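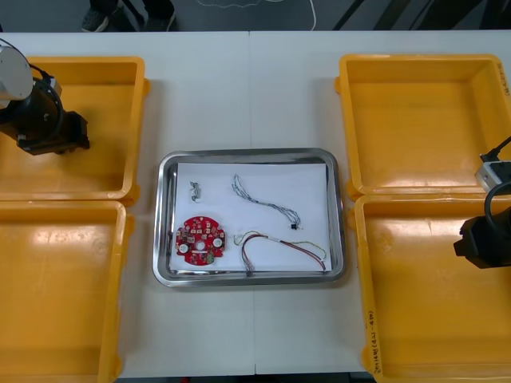
Ona Laur

双腕の仕分けセルで、認識から把持計画へ渡すところの設計に悩んでいます。長くなりますが、お茶でも飲みながら読んでいただけるとうれしいです。

構成は、黄色いビンが左右に二つずつ、真ん中にステンレスのトレイ、腕は左右から一本ずつ。トレイには白い紙を敷いて、その上に部品を置いています。赤い丸基板、灰色の小さな金具、それにコネクタ付きのハーネスが二種類です。基板と金具はもうほとんど手がかかりません。問題はハーネスで、とくに色線のほうは輪になって寝ていることが多く、セグメンテーションのマスクがきれいに出ても、重心を取ると輪の内側、つまり紙の上に落ちてしまうんです。プランナは素直なので、そのまま紙をつまみに行きます(かわいいんですけどね……)。

今はマスクを細線化して、コネクタ端から19ミリ戻った点を把持候補にしています。4月に入ってから400回ほど回したログを見ると、失敗のうち104回がハーネスでした。みなさんなら認識側で直しますか、それとも計画側で吸収しますか。

――――
tsumiki_r

こんばんは。似たことで半年苦しんだ者です。私は認識側に一票。細線化は輪が自分自身と交差したとたんに枝が暴れるので、コネクタをキーポイントとして別に検出して、そこから線の向きだけ推定するほうがずっと楽でした。線全体の形をわかろうとしないほうが幸せになれますよ。

――――
nokogiri8

うーん、私は逆の意見です。キーポイントは部品が増えるたびに学習し直しになりますよね。Ona Laurさんのところは二本でも、来月には五本になっているかもしれない。把持候補をたくさん出しておいて、計画側で到達性と干渉を見ながら点数をつけるほうが長持ちすると思います。うちは候補を8個まで残して、上から順に逆運動学を解いています。全部だめなら反対側の腕に回す、それだけの作りです。

――――
tsumiki_r

>nokogiri8さん
長持ちするのはそのとおりだと思います。ただ、候補そのものが紙の上に出ていたら、いくら点数をつけても紙をつまむだけでは……? 元の質問はそこですし。

――――
nokogiri8

それはマスクの内側に限定すれば済む話です。重心を使うからいけないのであって、マスク上の点を距離変換で拾えば輪の中には落ちません。キーポイントまで持ち出すのは大げさかと。

――――
marumado

横から失礼します。お二人とも正しいことをおっしゃっていると思いつつ、私が気になったのはトレイの縁のほうです。磨いた金属で照明を拾うと、深度が抜けたり浮いたりしませんか。うちでは縁のあたりに幻の壁が立って、衝突判定がよい候補まで落としていました。ログの104回も、認識の失敗と、計画が解なしで返ってきたものを分けてみると、景色が変わるかもしれません。うちはトレイの形を既知モデルとして衝突シーンに入れ、縁の深度はまるごと捨てました。ずいぶん静かになりましたよ。

――――
Ona Laur

みなさん、夜遅くに本当にありがとうございます! うれしくて二回読みました。

marumadoさんのご指摘どおりに分けてみたところ、104回のうち解なしが思ったより多く、しかも縁に近い候補に偏っていました。まったく見ていなかったところです。まずトレイをモデルに置き換えて、重心は距離変換に変えてみます。キーポイントの件は、灰色の束のほうが紙に対して色が弱くてマスクが途切れがちなので、そちらだけ試させてください。

もう一つ甘えてしまうと、両腕が同時にトレイの上へ来たときの待ち合わせはどうされていますか。今は単純な排他ロックで、片方がいつも律儀に待っています。

――――
nokogiri8

排他ロックで困っていないなら、そのままをおすすめします。うちは時間方向まで含めた干渉チェックに凝りすぎて、デバッグが地獄になりました。やるなら、ロックを把持の瞬間だけに狭めて、退避の途中で解放するくらいから。

――――
tsumiki_r

そこは珍しく同意見です(笑)。解放の条件は時刻ではなく関節角で見てくださいね。速度を落として試験したときに痛い目を見ます。

コメント

hibari:細線化の枝、短いものから刈るだけでもかなり落ち着きますよ。閾値は線の太さに合わせて。

kuro_ame:トレイのモデル化に賛成ですが、トレイがずれたときの補正もお忘れなく。うちは四隅を毎回合わせ直しています。

yomogi:排他ロックの続き、別スレッドで読みたいです。

関連するトピック
Marbyのプランナで逆運動学が片腕だけ遅い
Björklund形式のログを再生するツールを書きました
光る金属面の深度、捨てるか補うか
Clirnbergで把持候補を可視化する設定
Bullamvilleの勉強会メモ(双腕の衝突シーン)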